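3.2 Bench layout and box format

The Endik bench has a varnished wooden top with a strong reddish-brown grain. Two boxes stand on it side by side with a gap between them, and the same layout was kept for all the work in this section. Each box has a frosted plastic base and a green perforated rack. The lids are left open during a run.

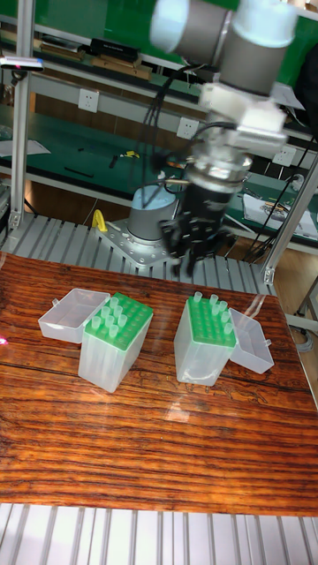
Figure 4. Bench layout, left-hand box with ten tips in the rack.

Box positions were set by hand against a paper template, which was then removed. The template was redrawn once in November after the bench had been moved, and positions logged before that date are not comparable with later ones. Results from the earlier layout are given separately in Appendix B under the name Cuervo.

3.3 Record keeping

Each transfer was entered as one line in the Pistik log - start box, start hole, end box, end hole, result.

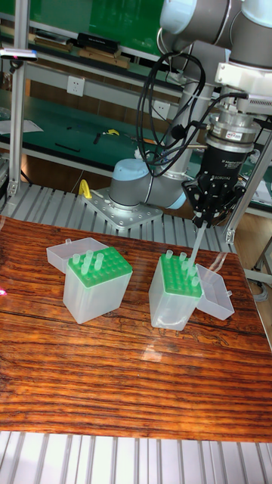 The log holds 471 lines in total. Of these, 276 belong to the final layout and are used in Section 4. The remainder are trial entries or have a missing hole number. Holes are numbered from the back left corner, row by row, and the same numbering is used for both boxes.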